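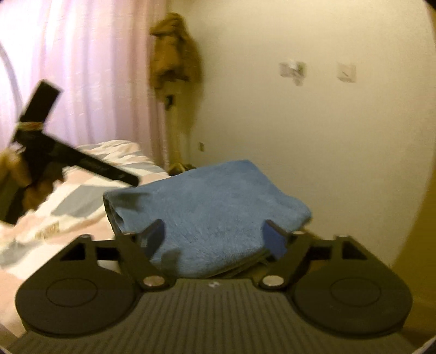 A folded blue towel on a bed with patterned bedding. Photo: Destusmont

FOR IMMEDIATE RELEASE

Destusmont opens guest linen service in Beltham

BELTHAM, April — Towels in, towels out, folded. Destusmont starts its linen service for small guesthouses this Thursday, with 20 houses signed up and 400 bath towels in stock. Pickup before 9 a.m., return same day.

"Owners were folding at midnight," said Henrike Lammers, who runs the Beltham depot. "We take teh whole pile."

First month 15 percent off. Hand towels and bath mats to follow, dates not set yet. Enquiries to the Lollard office, weekday mornings.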